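Ticket: Jakab gripper drops or crushes small food items, Dreditz gripper does not
Status: Open
Component: gripper / controller
Site: Aldale, bench 2
Last update: April

Summary
Pick-and-place of a nigiri piece onto the blue plate fails on the Jakab parallel gripper with the stock Plastent controller profile. Same arm, same poses, same test item with the Dreditz gripper: no failures.

Steps to reproduce
1. Load the stock profile. Stroke speed 200 mm/s, force setting 5.
2. Place the item diagonally on the near table, plate in front of it.
3. Run the pick routine.

Expected
Item lifted and set down in the center of the plate.

Actual
Fingers close past the target width, then the controller reports "object lost" and opens. On other runs the item is held but squeezed out of shape.

Log
09:40 Checked finger alignment with gauge. Within spec.
10:05 Swapped the gripper cable. No change.
10:30 Lowered force to 3. Squeezing stopped, object lost error still present.
11:15 Moved the wrist camera to the spare mount and recalibrated. Grasp point shifted slightly toward the topping end. No effect on the error.
13:20 Found the width feedback lags the close command by 200 ms. The Dreditz driver reads width on the same cycle.
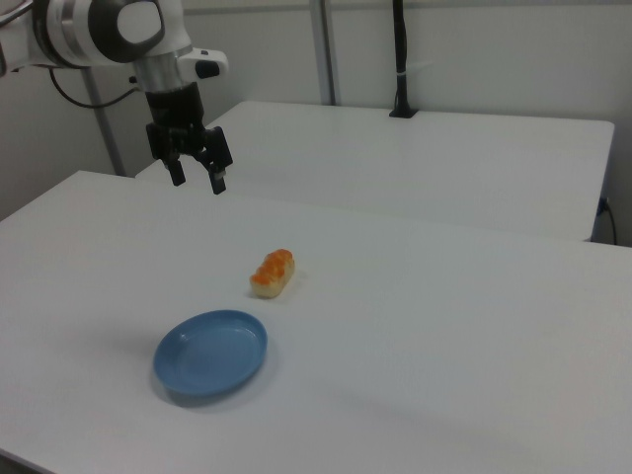 13:45 Set the hold check delay in the Plastent profile to match the lag and reran with force at 3. Error cleared on every run so far. Cycle time is longer, acceptable for this test.
14:30 Repeated with the item rotated the other way. Same result.

Workaround
Use force 3 and the longer hold check delay. Do not change stroke speed in the same edit, the profile editor resets the delay when both are saved together.

Still open
Firmware fix for the width lag. Profile editor reset to be filed as a separate ticket. Repeat the comparison with the Dreditz unit at force 3, it has only been run at 5.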